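Project report, course in Housing and Everyday Life
Roya Shokri and Benedikt Danzer

# Sleeping where you study: evenings in one-room student homes

## 1. Background

When we moved to Drukside we both got a room of the same type. It has one window, one radiator, a bathroom that you enter sideways, and space for a bed and a table on the same floor. The building has 200 of these rooms. The housing office calls them "compact study homes," and this name made us curious, as it promises two things in the same small place.

In our first semester we noticed that we worked late and slept badly. Of course this can have many reasons. A new city, new friends and a kitchen next to the wall are also reasons. But we had the feeling that the room itself had a part in it, and we wanted to look at this more carefully than one does when complaining to a friend.

The question of this project is: how do students who sleep and study in the same room mark the end of the working day, and do those who mark it clearly also report that they sleep better?

We did not want to study furniture as such. We wanted to study habits. During the work we had to accept that the two are difficult to keep apart.

## 2. What we read before

Most of the texts we found in the library are about people who work from home in bigger apartments. They often give the advice to close the door of the office. For a person in Drukside the only door that can be closed is the one to the corridor or the one to the bathroom, and one of our participants did study in the bathroom before an exam (she did not recommend it).

The sleep advice leaflets at the student health center say that the bed should be used only for sleeping. The same leaflets lie in the entrance hall of Drukside, where most rooms have space for one chair. If a friend visits, somebody sits on the bed. We mention it as an example of good advice which is written for a different kind of home.

We also read older texts about one-room living in workers' housing. There it is described how a family changed the room during the day: the table was moved, the bedding was folded away, a curtain was pulled. The room was the same but had a day form and a night form. This idea became important for us later, and we have used the words "day form" and "night form" in the rest of the report.

## 3. Method

We asked for participants with a paper note in the laundry room and in the house chat. Everyone who took part kept a short diary in the evening. The diary had the same questions each time:

- When did you stop working?
- What was the last thing you did at the table?
- What did you do between the table and the bed?
- Did you work in the bed?

In the morning they added how they had slept, on a simple scale from bad to good, and one free sentence if they wanted.

After removing the empty pages and the pages we could not read, we had 1,283 diary entries. We typed all of them into a spreadsheet. This took much longer than planned and we would use an online form next time, even if the handwriting told us something too. On the tired evenings the letters become very large.

After the diary period we made interviews with some of the participants in their own rooms. We asked them to show us what they do when they are finished for the day. This was Benedikt's idea and it was the best one in the project, for people could show things which they had forgotten to write. One participant said he had no routine at all, and while he was saying it he turned the chair to the wall and switched off the desk lamp with his foot. 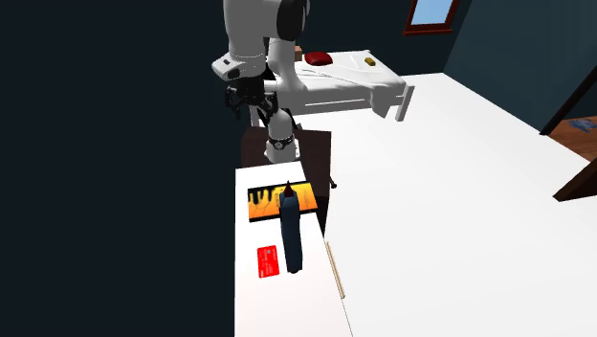
*Figure 1. Computer rendering: long white table with a bed behind it.*

In Drukside the table stands under the window when you move in, and the bed stands along the wall beside it. The rental contract says that you may move the furniture as long as the radiator stays free. A surprising number of people did not know that they had this right.

## 4. Results

### 4.1 Ways of ending the day

We sorted the answers about the end of work in groups. We did this separately first and compared afterwards. The groups we agreed on are as follows.

**Clearing.** The participant puts books and computer away, so that the table is empty or nearly empty. Several have a fixed box for it. One uses a Stetell shelf on wheels, which she rolls behind the wardrobe in the evening and back in the morning. "When the shelf is gone I am not a student," she wrote.

**Covering.** Nothing is put away but everything is covered, for example with a towel or a tablecloth. We did not expect this group. The reasons they gave were practical: they had no free storage, or they had a drawing or a model which should not be moved.

**Leaving.** The participant goes out of the room for a short time and comes back. Some walk around the building, some take out the trash, some go to the kitchen for tea. The way back into the room counts for them as "coming home."

**Light.** The ceiling lamp goes off and a smaller lamp goes on. This was the most common way and it was often combined with one of the others.

**No ending.** The participant works until falling asleep or takes the computer into the bed.

### 4.2 Sleep

The evenings with clearing or leaving were followed more often by a night marked as good. The evenings with no ending were followed more often by a bad night. Light alone made a smaller difference than we had thought, and covering was somewhere between.

We have to be careful here. An evening without an ending is often an evening before a deadline, and before a deadline people sleep badly in any kind of room. We tried to look only at the weeks without exams. The difference became smaller then, but it was still there. With our material we cannot say which is the cause and which is the result. It is also possible that a person who has a calm evening has the energy to clear the table.

### 4.3 The view from the bed

A theme that came up in the interviews without our asking was what you see when you lie down. Participants who had the table in direct view from the pillow talked about it with some irritation. One said that the table "looks back." Another had turned around her bedding so that her feet were where her head had been before, and this was the only change she made all year. She was very content with it.

Those who had moved the table mostly moved it behind the head end. They lost the window light by doing so and several of them bought a lamp. One participant moved everything back again after a short time. He missed looking at the parking lot while he was thinking.

### 4.4 Folding furniture

Some participants had bought folding furniture to save space, in most cases the Laso folding table, which is sold second-hand in the house chat almost every week. In the interviews the owners told us nearly the same story. In the beginning it was folded every evening. Then there was a cup on it, or a plant. Now it was always open.

So a piece of furniture that can change the room does not mean that the room is changed. The old workers' homes had no choice, as the floor was needed for sleeping. In Drukside you can go to bed without moving anything, and on a tired evening that is what people do.

## 5. Discussion

We think the most useful routines in our material were short and did not need much order. Rolling a shelf, throwing a cloth over the papers, carrying one cup to the kitchen. People who had planned longer routines, with stretching and reading and no telephone, wrote about them with enthusiasm in the first pages and then not any more.

There are weak points in the project. Those who answer a note about sleep are perhaps those who already think about their sleep. We also live in the building ourselves, and some participants knew one of us. In these cases the other one made the interview, but in a house with a shared kitchen this is only a partial solution. And keeping a diary about the end of the day can in itself become a way to end the day – more than one participant told us so.

We would have liked to compare with the student house in Stasiv, where the rooms have an alcove for the bed with a curtain. We wrote to the management there and received a friendly answer, but too late for our schedule. A later student group could continue at this point. The diary form is in the appendix and can be used freely.

## 6. Suggestions to the housing office

The course asked for practical suggestions within a limit of 2,000 words for the whole report, so we keep this part short.

1. Write in the welcome letter that the furniture may be moved, and include a drawing with a few possible placements.
2. Put a second wall socket near the bed. Many tables stay at the window only because of the cable.
3. Lend out rolling shelves or boxes with a lid from the storage room in the basement.
4. Keep the small reading room on the ground floor open after ten in the evening. Several participants would prefer to work there and have the room only for living, but it is locked at the time when they need it.

The housing office has received a copy. For the first point we have already got a positive answer, and we were asked to make the drawing ourselves. Benedikt is measuring the radiator.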